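Weltness Computer Refurbishment

Home | About us | What we take | Prices | Find us

About us

Weltness takes in desktop computers that offices have fallen out of love with, works out what is wrong with them, and sells them on to people who would like a computer and would not like to pay for a new one. We have been doing this for longer than we intended. The original plan was to clear one storeroom at Prulier, the office furniture firm on the other side of the yard, which had 56 desktops stacked in it and a leak overhead. We bought the lot in January, in a van with no heater, and have been opening cases ever since.

The name was supposed to be Wellness with something technical in the middle. We were told this at the sign shop to be a mistake. We had already paid.

What happens on the bench

Every machine goes on its side with the cover off before anybody switches it on. The label on the power supply is the first thing we read, and we copy what it says on to the job sheet. Office desktops are generous with labels. A Dell supply will show you its 80 efficiency mark, its CE mark and its UL mark before it tells you anything you wanted to know, and the small print is exactly as small as you remember.

Parts that come out go into holders. We used to use saucers, and then we had a week when two people were drinking tea from the same set.
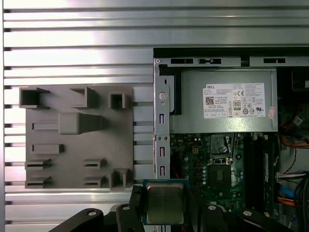
What we look at

The board comes next. We check the capacitors for swollen tops, the slots for fluff and the socket for damage, in that order, and we write down whatever cards are fitted. Ordinary office towers often turn out to have a proper graphics card in them, bought for one drawing package in one good year and then left to display spreadsheets. We are fond of the Quadro K620 for this reason. It is a modest card that has usually been asked to do very little.

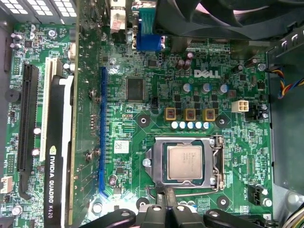 A machine that gets through all this is given fresh thermal paste, a new drive and a clean copy of its operating system. It then runs for 5 hours on the shelf by the window, where we can hear it from the kettle. If the fan makes a noise like a wasp in a jar, it goes back to the bench. If it passes, it gets a price sticker and a mains lead that fits, the second of these being harder to arrange than you might think.

Processors

We test these separately and sell them separately too, mostly to people keeping an old machine going out of loyalty or spite. Hold them by the edges. We say this to every customer at the counter and a fair number nod while putting a thumb in the middle. Marks on the metal lid can be wiped away. Bent pins in the socket are another matter, and straightening them is an afternoon of bad language under a magnifier, charged accordingly.
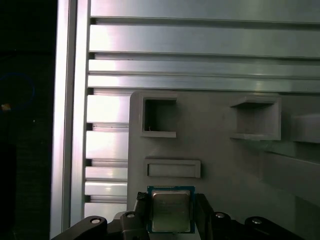 Kevin Rengifo writes that he bought a processor from us for his late uncle's desktop, fitted it at the kitchen table with the instructions propped against the toaster, and had it running before supper. He would also like it known that our instructions have two step fours. They do. We have 74 copies left and will correct it on the next print.

Who we are

Segundo Rivadeneyra runs the bench and wrote the instructions, including both step fours. The rest of us do collections, cleaning, the counter and the invoices, and swap when somebody's back goes. Our Saturday class, Open It Up, is held in the Tsai building and covers taking a desktop apart and putting it back together with nothing left over. Memory goes in last. Pupils always want to do it first, as it makes a satisfying click.
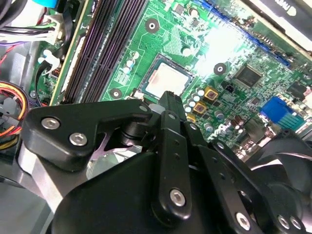
The class costs 5 pounds, biscuits included, and you can bring your own machine as long as you can carry it up the stairs. Laptops are a different class, which we keep meaning to start.

What we don't take

Printers. Please stop leaving them by the door. For those, try Bretard, who have a skip and more patience. Monitors are fine if they come with a stand, and job lots of desktops are always welcome. Our biggest so far was 153, and we would ask for a little notice before the next one.

Page last updated Tuesday, June 7, 2022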